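Skundby Street Watch: progress report, second period

Hello again from Skundby! I'm writing this at the kitchen table with the incident log on one side and a cold coffee on the other, so forgive me if it wanders a little. You asked for an update on how the grant is being spent and whether people are using what it pays for. The short answer is yes, they are, and more than I expected when I filled in your form.

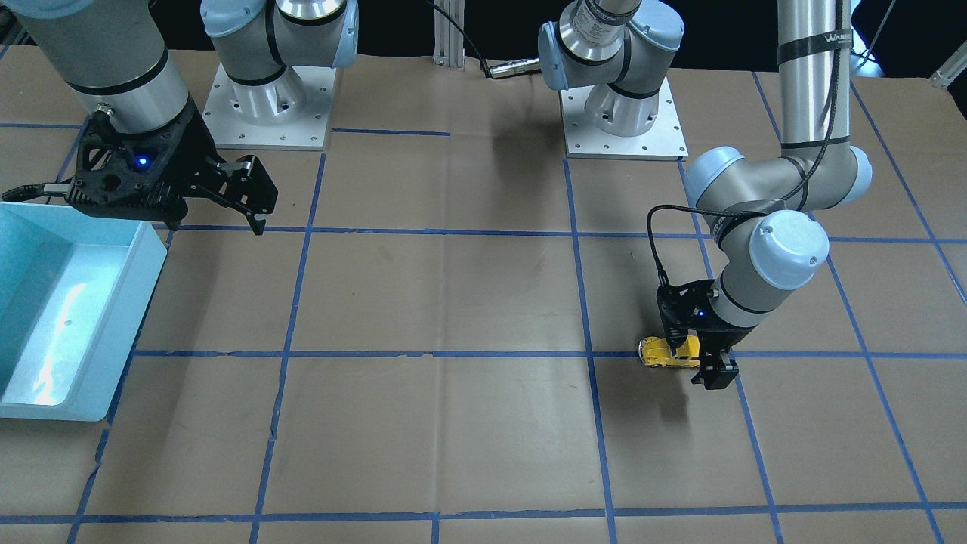
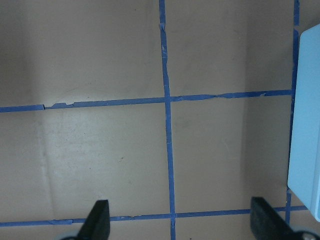
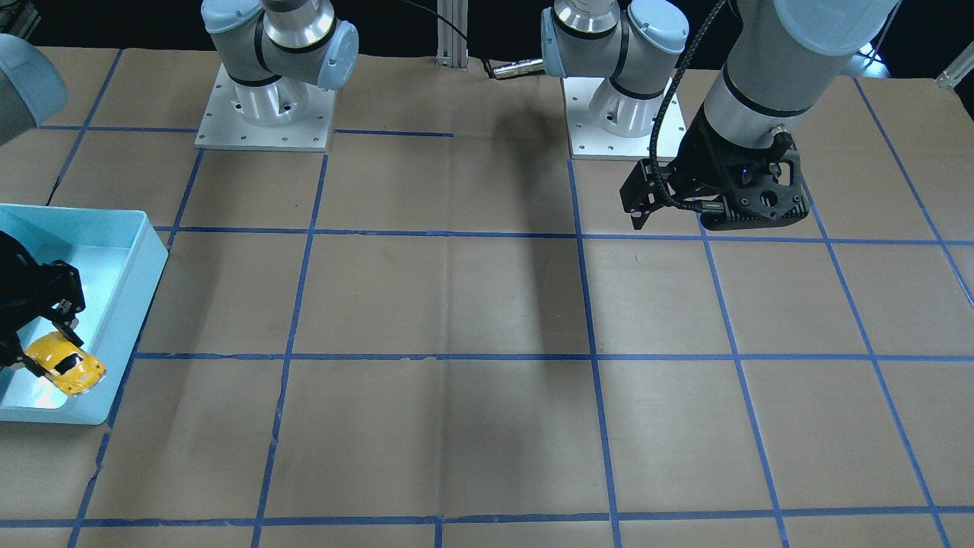
Brown surface and blue tape grid, all three views.

Alerts first, because that's where most of your money goes. When we started, neighbors found out about a road closure or a break-in by standing on the porch and guessing. Now we send a text when the police or fire department confirms something that affects people on the street. We have 2,042 phone numbers signed up as of the end of June, against a target of 3,000 by the close of the grant. I'd hoped to be closer by now. The north side has signed up in big clumps (one apartment building did it practically floor by floor), but the blocks past the Mostyn Road underpass are slow going. A lot of folks over there rent and move often, and I think our flyers looked too much like junk mail. The new ones are plainer, with the sign-up number in big type, and they go out next month.

The rule we agreed on with you was that we don't send anything we can't confirm, and we've stuck to it. It's harder than it sounds! When there are sirens at dinner time my phone goes crazy, and everybody wants to know right now. During the gas leak on Mostyn Road we waited for the fire department to tell us which blocks were being cleared, and I got some pretty sharp messages while we waited. But the text that went out had the right blocks in it and the right place to go, and the sergeant on duty asked us afterward if we'd send the all-clear too, so we did.

We did make one mistake and I'd like you to hear it from me. A message about a missing teenager went out with the wrong cross street. I had copied it from my own notes, and my handwriting is terrible. The correction followed within five minutes and the kid was found safe at a friend's place, but I didn't sleep well that night. Now a second person reads every text before it goes, no matter how late it is. It adds a bit of a delay and I'm fine with that.

Next, the crossing by the elementary school. You may remember this from the first report, when I went on about it for most of a page. We logged near misses there through the spring, mornings and afternoons, and gave the log to the city along with a letter from the parents. The city has agreed to repaint the crosswalk and trim the hedge that hides the stop sign. The hedge is done. The paint is waiting on a contractor. I call every other week and get a very polite person who tells me it's on the schedule. I'd love a flashing sign as well, but that's a much bigger ask and it would have to come out of somebody's road budget.

The evening walks are going well. Two routes, two people on each at minimum, reflective vests, no heroics. Mostly they report dead streetlights and garages left open. The streetlight reports are a quiet success, I think: the utility company fixes them a lot faster when we send pole numbers, so we've taught everyone where to find the pole number. One pair came across a man who had fallen behind the bus shelter and stayed with him until the ambulance arrived. His daughter brought us a pie.

On money, we're on budget overall, with a couple of shifts. Text messages cost more than planned because long ones get billed as two, and I write long ones. I'm learning to keep it short (you can see from this report how that's going). Liability coverage for the walkers came in lower than the quote in our application once we moved the policy to Wusulance, and that pretty much covers the overrun. The radios we bought from Esico have been fine apart from one with a bad battery, and they swapped it without a fuss. Printing is underspent because of the flyer redo, so expect that line to catch up in the next period.

Something I'd like to talk over with you: we've had requests for alerts in Spanish, and I think we should do it. The people asking are mostly from those same blocks past the underpass, so it could help the sign-up numbers too. It would mean paying a translator to be on call in the evenings. I can cover a short trial out of the printing money if you're okay with me moving it, but I won't touch it until you say so.

For the next period the plan is the new flyers, a sign-up table outside the supermarket on weekends, a refresher for the walkers before the dark evenings come back, and more polite phone calls about the paint. The receipts and the full incident log are in the folder I shared last time. If the link has stopped working, let me know and I'll bring printed copies to your office.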